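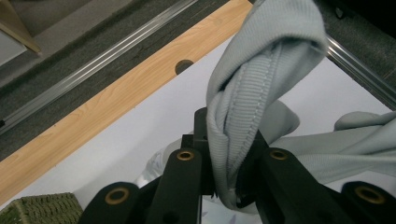 Is 202 examples enough to teach a gripper to pick up clothes?

Posted by bendia_shop, April 3, 2018

We're recording grasps with a hand-held gripper that has a camera on it. Mostly knit stuff, picked up off a white surface. The guy who sold us on Zeveo says 202 good examples will do for "any garment." I have my doubts. Half of ours pinch a plain fold and the rest get the fold with the ribbed band and the seam in it, and those don't look like the same job to me. Do I keep going or train now?

sternport_mike

Train now, see what breaks. You can always record more.

Sundaram

I'd be careful with "any garment." Any claim like that should come with a list of what was tested, and I have yet to see one. We had 1036 examples by July and the thing still grabbed two layers when we wanted one.

What I would do in your place — hold back 40 recordings that the model never sees, and make sure they include ribbed bands, seams and at least one fabric you didn't train on. If it only does well on plain folds, more plain folds won't help you. Also look at your backgrounds. If every example is pale cloth on the same white top, you can't tell whether it learned cloth or learned your table.

And label where the jaws closed. We skipped that and had to go back through everything.

laundrybot4

Agree with the above, mostly. Not sold on 40, seems low to me if you split it by fabric. Second person recording helps too — one person tends to grab the same way every time and the model picks that up. Haven't used Zeveo so can't say.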